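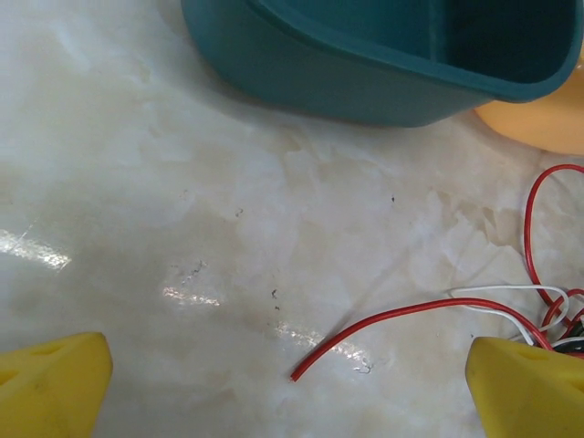

Living through a reno: stuff I wish I'd written down sooner

Quick list, typed on my phone between deliveries. We did the kitchen and back hall of the Bengate house over a summer and into September.

1. Tape plastic over doorways from the OUTSIDE of the work room. Zipper door on one only, keep the rest sealed.

2. Furnace filter. Check it every week during demo and sanding. Ours was gray in days.

3. Temporary kitchen. Microwave, kettle, one good pan, dish tub. Put it near a sink you can stand at, even the laundry one. Mine was upstairs for the first month - mistake.

4. Order tile and grout together, same batch. We came up 2 boxes short and the new ones didnt match.

5. Counter seams. Ask where they'll land before anything gets cut. Our fabricator in Fesville drew it on the template for us, free.

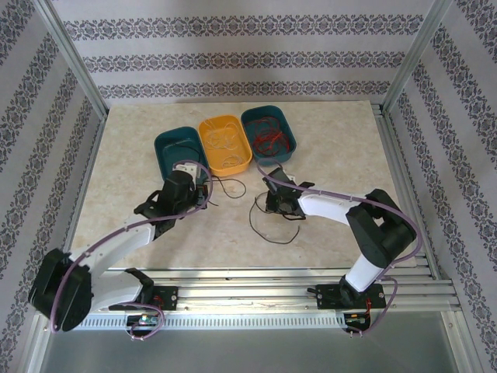

Same goes for outlet spots, so mark them on the wall in pencil and leave it a day. Move them now or pay later. Moving one after drywall cost us 800.

6. Old trim you want to keep - number the backs, pull nails through from behind, stack flat. Bilal Dabbas did ours and saved 32 pieces out of 34. No, 55 total with the closets, I had the wrong sheet.

7. Paint samples go on board, big ones. Move them around the room morning and evening. Twal white looked pink by 6 p.m.

8. Label the shutoffs. Every one. Sharpie and masking tape is fine.

More on floors when teh sander is back.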